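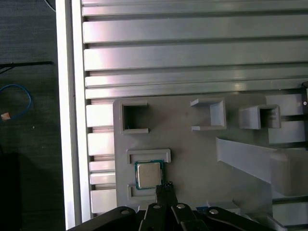

The Flanley cell at our bench, with a processor in the U-shaped cradle.

I've put off writing this review because I wanted to get past the grumpy phase first. We've had the Flanley benchtop cell since July, in the back half of the Clument repair shop, and I'm the person who stands next to it most of the day. So this is a bench tech's review. If you want the purchasing side, ask somebody who saw the invoice!

What we bought it for: sorting and staging pulled processors before they go to test. We used to do all of it by hand, 154 chips on a busy day, and by Friday my neck was done. Pick up, look at the edge, set it down square, next one. The Flanley does the picking up and setting down now. I do the looking, plus everything it can't cope with.

Let's start with the good part, the aluminum rail bed. I love this thing (sorry, I do). You can bolt a fixture anywhere along it, shift it over, bolt it back down, and it stays put. Matilde Coelho on the early shift moved our whole plate over one morning before I'd finished my coffee. The gripper is nice too. It has slim black fingertips and a light touch, and I've stopped holding my breath when it goes near a chip.

The fixture plates are where I get picky. The gray one we use has square holders along the top, a ramp, and the cradle for the processor, and the layout makes sense once you've worked with it a while. But the cradle is open on one side, and if a chip goes in a little crooked it'll happily stay a little crooked. I nudge them. I probably nudge too many of them, and Matilde says I should let the thing work. We asked Flanley for a tighter cradle and got a very friendly email and no cradle, so Idalina Tavares drew one up herself and we're trying it next.

Setup took us 9 days. The brochure makes it sound like an afternoon. Most of that went on teaching positions, and the teaching screen is my least favorite part of the whole package. Tiny buttons, and it logs you out if you walk away to answer the phone. The manual is 106 pages and the bit you need is always in the appendix.

Noise is fine. Quieter than the old Brandão tray feeder we had, which rattled so much we kept the radio off.

Now the people part, which is what my friends in other shops keep asking me about. There were four of us on staging and there are still four of us, but we don't do the same job. Idalina went from sorting to looking after fixtures full time and she's way happier. I got moved onto inspection, which I like, although I miss chatting over the trays more than I expected. You can't really gossip with someone who's across the room watching a screen. And the pace is different. By hand you'd slow down after lunch and everyone understood. The cell doesn't slow down, so the inspection pile builds up, and for a few weeks I was skipping breaks to keep up with it. We finally set it to stop after every 40 chips until one of us restarts it. Best change we've made, and it was in the settings all along. Ask about that on day one!

One more gripe: training. Flanley trained two people and expected them to train the rest. The shop over in Flivstead paid for everyone to go, and they had a much easier first month than we did.

Would I buy it again? With somebody else's money, yes. Four stars from me, and I'd go higher for a better screen and a cradle that holds a chip square.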